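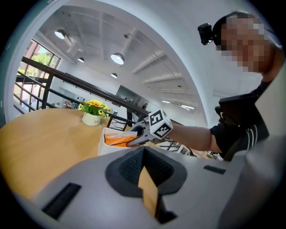 3.2 Bags, and what goes into them

I started this part of the study thinking the bag was the boring bit. I had a whole plan for the goods (weights, shapes, slippery or not) and the bag was one line in the shopping list. By the end of the first week in the Drovport room I had filled more notebook pages on paper bags than on everything else put together, so they get their own section.

We used plain white paper bags, all the same size, bought flat from Zariņš in packs of 100. A flat bag has to be opened before it can be packed, and people do this in wildly different ways. Some shake it by the rim. Some push a fist down inside. Marleny Huamán, who ran most of the January sessions with me, always runs a finger along the bottom seam first and then stands the bag up, and her bags do stay up better than mine! I wrote to the supplier to ask whether there is a recommended way and got a very friendly reply that did not answer the question.

Once a bag is standing, the walls start to matter. Paper remembers. A crease made while opening the bag will still be there when the third or fourth item goes in, and the wall tends to fold in along that same line the next time something brushes it. You can see the kind of thing I mean in Figure 2, where the white walls are folded and creased and the orange, diagonally striped item is only partly inside the opening. I ended up coding "partly inside" as its own stage of packing, separate from "above the bag" and "released," and I would do that again. It's the stage where the contents and the rim get in each other's way, and if you lump it in with the others you lose most of what is interesting about paper.

Of the 91 bags in the coded set, 19 had a tear at the rim when we unfolded them afterward. I had expected the tears to come from heavy things. They came mostly from light, crinkly packets with stiff sealed edges, the sort you would give to a child without a second thought. The sealed edge catches on the lip of the bag, the packer pushes a little, and the paper goes. Heavy items did their damage lower down, and we only found two split bottoms (both from the same jar, which I have since retired).

Ruth Nina asked at our group meeting why we didn't just switch to stiffer bags and be done with it. Fair question. We did try the Drotard bags, which have a thicker wall and a turned-over rim, for 15 packings. They stood up beautifully and hardly creased, and the packing looked almost nothing like what I see people do with a takeout order or a bakery bag. I wanted the floppy version, floppiness included, so we went back.

A word on order. I gave no instructions about what should go in first, and the written sheet said only to pack the items so that the bag could be carried. Most people put something flat or heavy at the bottom, but a fair number simply took whatever was nearest. I kept both kinds in the set. Section 3.3 covers the items themselves, and the full packing list for the Sterkatmont sessions is in Appendix B.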